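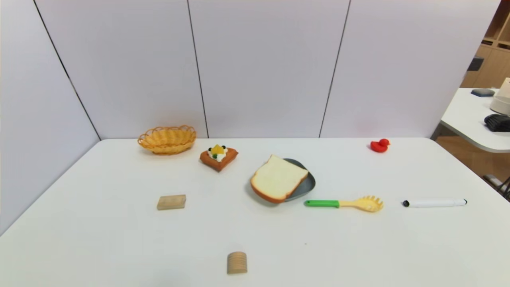
Why does a noodle spoon have teeth?

I have a question for you. Think of a slice of bread, a noodle spoon, a marker, a rubber duck and a wooden block. What do they have in common?

Not much, you might say! But somebody had to decide what shape every one of them should be. Somebody sat down with a pencil and thought about hands, and food, and bathtubs, and then drew a line. I love thinking about that. I do it at breakfast, which makes me a slow eater.

So let's go through some ordinary things and look at their shapes. You can find most of them at home, and if you can't, a toy one works just as well.

The spoon with teeth

The proper name for it is a pasta server, but in my house we call it the claw. It has a long handle and a head like a spoon, with short prongs sticking up along the edge.

Try picking up cooked spaghetti with a plain spoon. It slides right off, doesn't it? Long noodles are slippery and heavy, and they hang down on both sides and pull each other back into the pot. The prongs stop that. The noodles get caught between them, the same way your hair gets caught in a comb, and up they come in a big tangled bunch.

Lots of pasta servers have a hole in the middle too. That lets the water drain out so your plate doesn't turn into a puddle. And the long handle keeps your fingers away from the steam. (Boiling pots are a grown-up's job, so ask for help with that part.)

The one I like best is a green and yellow one. It looks like it was grown in a garden.

Plates and their edges

Plates seem too simple to talk about. They're flat and you put food on them. But run your finger around the outside of one and you'll probably feel the edge curve up a little. That small slope keeps gravy and peas where they belong.

Most plates are round, and there's an old reason for it. For a very long time people have made plates out of clay on a spinning wheel, and a spinning wheel makes circles. Square plates came from other ways of working, like pressing clay into a mold. Some plates are halfway between, sort of square with soft round corners. I think of those as plates that couldn't make up their minds.

What about food that's bigger than the plate? A slice of bread can hang right over the side and be perfectly fine, because bread is stiff enough to hold itself up. Soup can't do that. Please don't test it.

Bread has an outside and an inside

The brown part around a slice of bread is the crust and the soft part is the crumb. Yes, the whole soft middle is called the crumb, even before you drop any of it on the floor!

They are made from the same dough. The outside gets hotter and drier in the oven, so it turns brown and firm. The inside stays damp for longer and fills with little bubbles. Those bubbles are made by yeast, a tiny living thing that eats sugars in the dough and gives off gas. If you hold a real slice up to the window you can see the holes it left.

A toy slice has to show all that without any yeast, so toy makers give it a white middle and a golden-brown edge, and your brain says "bread!" right away. Play cakes do it too. Put something white on top of an orange-brown base, add a bit of yellow fruit, and I start feeling hungry every single time.

Baskets are mostly holes

Baskets have been woven for thousands of years, out of grass, reeds, willow twigs and strips of wood. Now plenty of them are woven from plastic as well. The pattern is an old one. One strand goes over, the next goes under, and each row holds the row beside it in place.

Look closely at the rim of a basket sometime. The top is where the strands would come undone, so the maker has to finish them off somehow. One way is to bend them around into loops. It makes a wavy edge like the icing on a birthday cake, and it's neat to touch too.

Markers and their caps

Marker ink is made to dry quickly once it's on the page. That's handy for drawing, but it means the tip dries out too if you leave the cap off. A good cap fits tightly and clicks. If you hear the click, you did it right.

Markers are also shaped like rolling pins, more or less, so they love to escape. Some have a clip or a flat side to slow them down. Mine don't, and they live under the couch.

The duck that stays up

A rubber duck floats because it's full of air, and air is much lighter than water. A wide, round body also helps it sit steady. Push one under in the bath and let go, and it pops right back up.

We think of them as yellow, but they come in every color. A red one floats just as well.

And a block of wood

A small wooden block is about as plain as a toy gets. Lay it flat and it stays put. Stand it on its shortest end and one good bump will knock it over. The bigger the side it rests on, the harder it is to tip. Builders have to think about that with real towers!

Something to try

Pick 2 things from your kitchen table and draw them, just the outside line. Then draw each one again with one part changed. Give the spoon a very short handle, or make the plate perfectly flat. Now pretend you have to use it at dinner tonight, and write down what would go wrong. My flat soup bowl was a terrible idea, but the drawing is still on my fridge.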